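FOR IMMEDIATE RELEASE
2 Jan 2004

Murville's Bakska Garden Kits Go Out to Schools and Families This Spring

MURVILLE – Children in Murville will soon be able to borrow everything they need to start digging, and they will be able to do it for free. The Bakska Garden Kit program opens its doors to the whole town this spring after a trial that went better than any of us dared to hope. Each kit is a tub of small hand tools, brightly colored and sized for young hands, packed and ready to carry out to a flower bed, a school plot or a patch of dirt behind an apartment building.

The kits are sorted and packed in the workroom at Teixeira House, where the program has set up its sorting table, its paperwork and more colored trowels than most garden centers keep on the shelf.

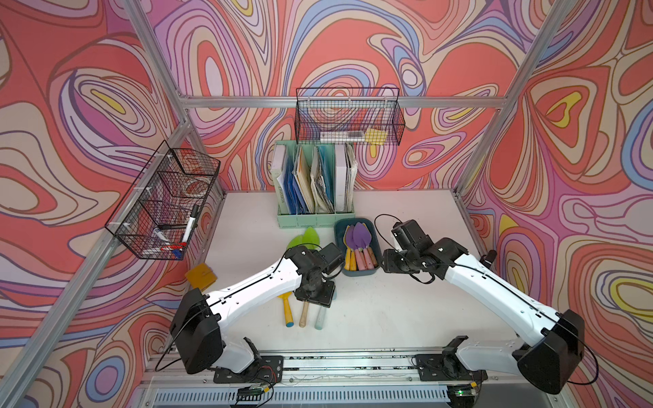
Murville Outdoor Learning Office – Garden Program

The first group of borrowers will be the 19 elementary classrooms that signed up during the fall. Families and neighborhood groups can reserve a kit once the classrooms have theirs, and so can day care providers, scout troops and the summer reading clubs. There is no charge and no deposit. A borrower fills out a card, picks up the tub and brings it back two weeks later.

The program now has 202 hand tools in its collection. Most were bought new with a grant from Gonance, the Murville hardware supplier, and the rest were given by people in town who had cleaned out a shed or watched the last of their children outgrow the sandbox. We are thrilled with both kinds! A trowel that has been through one family's garden has plenty of digging left in it, and the children in our trial did not care in the least which ones were new.

"I used to carry tools to school visits in a shopping bag, and I would spend half the visit pulling them apart from each other," said Kavinda Akanda, who runs the Garden Program. "Now I set a tub on the ground and the kids are digging before I have finished saying good morning. It makes me so happy every single time."

How a kit comes together

Every tool that comes back to Teixeira House is washed, dried and checked before it goes out again. The checker looks for cracks, for rough spots on the handle and for any wiggle where the handle meets the blade. Anything doubtful goes to the repair shelf. After that comes the part that everybody in the workroom seems to like best, the laying out.
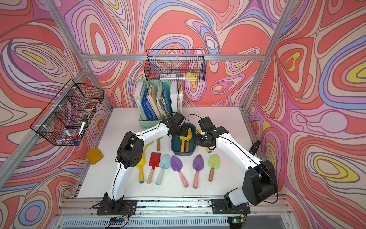 Sorting goes much faster when everything faces the same way. That sounds like a small point, and it took us most of a month to settle on it. We tried piles by color, then piles by size, and for one confusing afternoon we tried both together. What works is a plain row across the middle of the white table, blades toward the back and handles toward the front, so whoever is packing can see at a glance what is on hand. From the row the tools go into the container with the blade up, the way the yellow trowel with the wooden handle sits in the teal one. A mix of handles is welcome too – wood, yellow, blue-tipped – and we don't try to match them into sets.

That last choice was made by the children. During the trial we sent some classrooms tubs in a single color and other classrooms tubs with a jumble of colors, and then we asked what they thought. The jumbled tubs won by a mile. Children like to choose. They also like to trade, and a teacher at one of the schools told us that the trading turned into a very good conversation about taking turns.

The trial ran through December, mostly indoors with planter boxes and trays of potting soil, and the program logged 81 loans. Some of those were the same classrooms coming back for a second and a third turn. One first grade kept its kit going with a window box of radishes. Another used the scoops to measure out soil for bulbs, wrote the measurements on a chart in the hallway, and then had to redo the chart when it came out that two groups had been using scoops of different sizes. (We have since asked for a copy of the chart. It is wonderful.)

What is in the tub

No two kits are quite alike, and we like it that way. A kit will usually have a few pointed trowels for digging holes, some wider ones for moving soil from one place to another, and a scoop or two. Rounded edges are a must for the youngest groups. We also tuck in a printed card with planting ideas for the season, a short list of seeds that grow quickly enough to hold a child's interest, and a form for telling us if something broke.

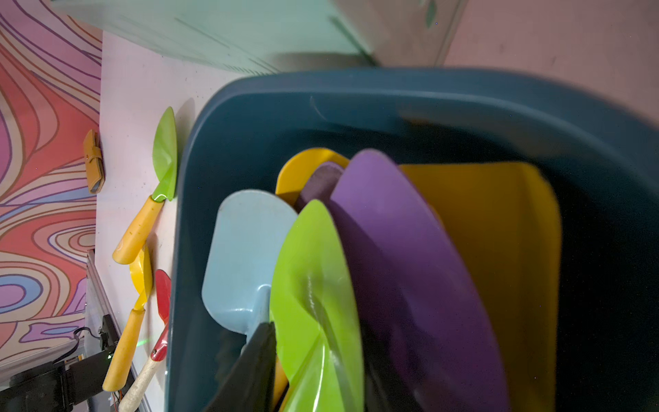
Please do tell us! Things break when they are used, and borrowers are never charged for a snapped handle or a lost scoop. We would much sooner hear about it on the form than have the next class find out in the garden. The form takes a minute to fill out and can be dropped in the tub with the tools.

Teachers have asked whether they can keep a kit for a whole season. For this first spring the answer is no, but we are working on it. With 11 tubs in rotation and so many classrooms waiting, two weeks is the fairest span we could come up with. A classroom can renew once if there is no one waiting behind it, and in the slower part of the summer we expect there will be room for longer loans. If the fall round goes well we plan to buy more tubs and set some aside for season-long use.

Teachers have also asked about gloves, watering cans and knee pads. Gloves are coming. We have a box of them on order in two children's sizes and they should be here before the first pickup. Watering cans take up a great deal of shelf space and will have to wait until we have more of it, so borrowers should plan on bringing their own. Knee pads had not crossed our minds at all, and the idea has gone on the list.

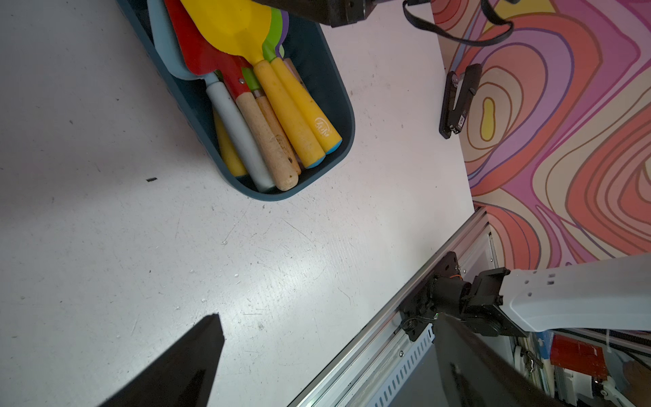 Returning a kit is every bit as easy as picking one up. Knock off the loose dirt, give everything a rinse if there is a hose nearby, and stand the tools back in the tub the way they came. If you can, put all the heads at one end and all the handles at the other. It makes the tub simple to unpack, and a child reaching in gets hold of a handle first. The long yellow handles with the light blue ends are the ones small children go for, so it's kind to leave those where they can be reached. Wooden handles can go in right alongside them, but please let them dry before you do, as a wooden handle that sits wet will turn rough over a few loans.

Pickup and return are at the side door of Teixeira House. There is a bench just inside with a cart next to it, and you are welcome to use the cart to get a tub out to your car. A full kit isn't heavy for a grown-up, though we have seen plenty of second graders insist on carrying it in pairs.

Help in the workroom

The Garden Program is also looking for people who would enjoy spending a couple of hours at the sorting table. No gardening knowledge is needed. Helpers wash, check, lay out and pack, and new helpers are paired with someone who has done it before. Teenagers are welcome with a parent's signature, and hours spent in the workroom can be put toward school service credit in Murville.

Donations of children's hand tools are accepted all year. We can take trowels, scoops and small shovels in any color and nearly any condition short of broken. We are not able to take full-size shovels, anything with a motor, or opened bags of soil or plant food. If you have a question about something bigger, call first and we will try to point you to a good home for it.

"People hand me a trowel and say sorry, it's only the one," Akanda said. "One is great. One is a kid who doesn't have to wait for a turn."

Reservations for families and groups open as soon as the classroom schedule is set. Reservation cards are at the front desk of Teixeira House and in the school offices. Leave your name, the name of your group if you have one, the ages of the children and the two weeks you would like best, plus a second choice if you can manage it. Cards are handled in the order they come in. You will get a phone call to confirm your dates, and the kit will be held under your name for two days past the pickup date.

Reporters and photographers who would like to visit the workroom or come along on a school drop-off are very welcome and should call ahead, as drop-offs are set by the schools and the times shift a good deal from week to week. Classroom visits need permission from the school, and the Garden Program can help arrange it.

About the Garden Program

The Garden Program is part of the Murville Outdoor Learning Office. It runs the Bakska Garden Kits, the seed swap shelf in the lobby of Teixeira House and the planting days at the town's elementary schools. Tools for the kits were purchased in part with a grant from Gonance.

Media contact: Kavinda Akanda, Garden Program, Murville Outdoor Learning Office, Teixeira House, side entrance

Shares: 19 Comments: 11

Contact us | © 2004 Murville Outdoor Learning Office | Back to top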